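About Vekside

Vekside is an independent advisory business for people who have been told that a fish farm is coming to their bay. We work for shire councils, oyster growers, small landholders and now and then a company that wants its own numbers checked before somebody else checks them.

We are not against aquaculture. Plenty of us eat it. What we have doubts about is the brochure, and in particular the page near the front with the jobs figure on it.

How we started

Sena Mahama set up the business after reading the public submission for the Soliman barramundi project. It promised 400 jobs. She went through the appendices and found that 200 of those were construction roles lasting less than a season, and a good many of the others were people already driving trucks and mending nets in the district. The farm may well have been worth building. The figure was still rubbish, and it had been repeated in every newspaper article on the subject.

What we do

We read environmental statements, licence applications and economic modelling, then write a report in plain English. Stocking density, feed supply, wastewater, wages and housing are the usual topics. Our review of the Ustell kingfish proposal ran to 1485 paragraphs of source material and came back to the client as nine pages. We think nine was slightly too many.

What we don't do

We don't lobby, we don't take success fees, and we don't call anything "world-leading". If a proposal stacks up we say so, which has cost us a client or two. We also won't guess at fish prices five years out – anyone who offers to should be asked how the last guess went.

Our fees

Desk reviews start at $3455 plus GST. Community groups pay less. Orix, our document register, is included in the price and lets clients see every source we relied on, including the ones we thought were weak. 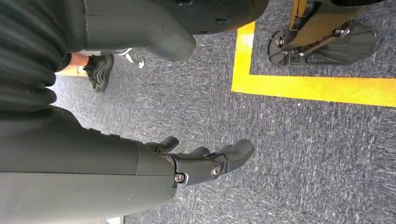 Getting in touch

The office is open from 9 am, and Tuesday is best for a first phone call. Please have the proposal handy, with the appendices.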